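Print this page | E-mail this page

To: Tonside promoters and residents list
From: Senan Gallagher, Programming Office
Subject: Re: Tonside closing parties - capacity, door times and sound

Dear all,

Thank you to those who replied to the July circular. Several of you raised the same points as Kevin Mac Suibhne, so I am answering his message to the list as a whole. His original is quoted first.

Kevin Mac Suibhne wrote:

> Dear Senan,
>
> On behalf of the Pallden residents I would like to ask for
> clarification on the closing parties. The circular says that the
> Main Room and the Terrace will be run as a single event this year,
> with one wristband. We have always sold the Terrace separately and
> our regulars in Vinitz expect to be able to do so again.
>
> Second, the circular gives the Terrace a limit of 300. Is that the
> number of people present at one time, or the total for the night?
> It makes a great difference to us, as our crowd tends to come early
> and leave for the Main Room when the headliner starts.
>
> Third, I understand that the Kovalchuk system is to be moved from
> the Terrace to the back bar. Our residents chose their sets with
> that system in mind and would have liked to be consulted.
>
> Finally, could you confirm the guest list allowance? Last season it
> was changed a few days before the event and we had some unhappy
> people at the door.
>
> Regards,
> Kevin

I will take these in order, and then add some matters that were left out of the circular.

Wristbands

The single wristband stands. The license issued for this season treats the building as one premises with a total capacity of 2,890, and the door team must be able to give one figure at any time of the night. Separate Terrace tickets made this difficult last year, when guests holding one kind of ticket were found in both areas. Pallden may continue to advertise the Terrace under its own name and artwork, and income from tickets sold through the Pallden link will be credited to Pallden as before.

Terrace limit

The limit of 300 applies to the number present at one time. Guests may come and go. When the Terrace is full, the stewards will hold the line at the foot of the stairs and admit people as others leave. Promoters are asked not to promise Terrace entry to any guest in writing, including on social media.

Sound

The Kovalchuk system will be moved to the back bar for the closing parties only. The limiter on the Terrace has been reset following complaints from the houses across the harbor road, and the larger system cannot be run properly at the new level - it sounded thin in every test we carried out. The replacement is smaller and better suited to the space. I accept that the residents should have been told sooner. A listening session has been arranged for 11th August, from noon, and any resident who is booked for the Terrace may attend and play records through it.

Guest lists

Each promoter has 50 places, inclusive of artists' companions and press. The figure will not be changed again before the event. Names must be sent as a plain list, with surnames first, and places close when the doors open. Late additions should be brought to the box office in person. They will not be accepted by text message to members of the door staff.

Set times

The opening set in the Main Room now begins one hour earlier than printed on the first run of posters. There will be no break between the second resident and the headliner. Changeovers are to be carried out from the side riser, and the booth is limited to 3 persons at any time, including the performing artist. This has been a recurring problem and the stage manager has been asked to enforce it.

Artist accommodation

Rooms are provided for headliners and for residents who live outside Vinitz. Residents who do not need a room should say so, as we are currently holding more than we can use. Rooms must be vacated by eleven on the morning after the performance. Items left behind will be kept at the Tonside office until the end of the season, and may be collected on any working day.

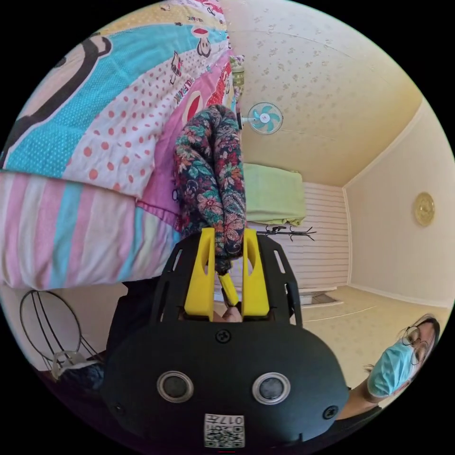
Transport

The late bus will leave from the harbor side of the building, not from the main entrance. It runs every half hour after two in the morning and the fare is paid on board. Taxis will be called forward from the lower parking lot by a marshal. Promoters who intend to run their own coaches should send the operator's name and the registration of each vehicle to this office, so that passes can be issued for the service gate.

Posters and printed matter

Any artwork showing the Tonside name should come to us for approval before printing. Last year's logo is no longer in use. Flyers may be left at the box office but not on the tables in the back bar.

Further questions may be sent to the list or to me directly. Replies on guest list matters should go to the box office.

Yours sincerely,

Senan Gallagher
Programming Office, Tonside

Print this message | E-mail this message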